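November. Up at six, coffee, then wrote the last of the invitations for Mom and Dad's party before anyone else was awake. I had 12 left from last night and my handwriting got worse with each one. The last three look like a different person did them. They went in the mailbox anyway.

I still don't have a present. Everybody keeps sending me the lists that match each year to a material, and forty is ruby. Mom doesn't wear red. Dad would not know what to do with a ruby anything. I looked at a pair of red glass goblets on the Vivden site for 85 dollars and closed the page, then opened it again after lunch and closed it again. They have a cupboard full of glasses they never use.

My other idea is the restaurant menu. They had their wedding dinner at Drodard, upstairs, and Mom has told us what they ate so many times I could recite it. Onion soup, trout, the lemon cake that leaned. The place changed hands years ago but the name is the same. I called and asked if they kept any old menus. The man who picked up said he would look in the office and call me back. He didn't call. 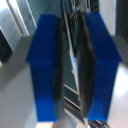
Spent the middle of the day on the guest list. It stands at 70, which is what the hall at Mofokeng will seat with the tables pushed out to the walls. Dad's cousins have not answered and they make up a good part of it. If they all come with their children we will need the side room too, and that is another 143 dollars for the evening. I wrote that down under "maybe" and drew a box around it.

Called my brother. He thinks we should skip the present and put the money toward the food. I said they would like to have something to keep. He said they have a whole garage of things to keep. We left it there. He will do the drinks and pick up Aunt Rose from the station, and I got him to say he would give a toast, but a short one.

The cake is settled, at least. Lemon, two layers, plain white icing, the date in yellow. I asked the bakery if it could lean and the woman was quiet for a bit and then said she would rather it didn't.

After that I went through the box of letters Mom let me borrow. I wanted one line to print on the front of the program. Most of what Dad wrote that first year is about his car. He was driving back and forth every weekend and the clutch was going, and he gives her a full report each time. There is one good part in March where he says he has stopped minding the drive. I copied it out on a card and put it by the phone so I wouldn't lose it. I think that is the line. I'll read it again in the morning and see if it still sounds right.

Ate soup standing up. Paid the gas bill. Looked at shoes and didn't buy any.

In the evening I put the whole question of the present to the others on the planning call. I went through the goblets, the menu, and a photo book from Fitis that would take two weeks to print, and said I was leaning toward the book but worried about the time.

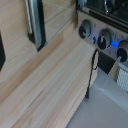
Fadime Karabulut said to forget the red and forget the book. Her parents got a book for their fortieth and it went on a shelf, and what they talked about afterward was the letters people had written to them. She thought we should ask each family for one page, by hand, and give them all in a plain box. It costs next to nothing and the cousins might even answer if they were asked for something.

Jeferson Brito agreed with her, but wanted a limit of one side of paper or we would get ten pages from Uncle Pete. I said fine. So that is what we are doing. I have to write to everyone again, which I am not looking forward to – the invitations would have been the place to ask, and they went out this morning.

I'll do most of them by email. Aunt Rose and the older ones will get a phone call. Pages to me by the week before, so there is time to chase people.

Still want that menu. Will call Drodard again tomorrow after eleven, when the day manager is in.

Bed by ten thirty. Need stamps and a box with a lid.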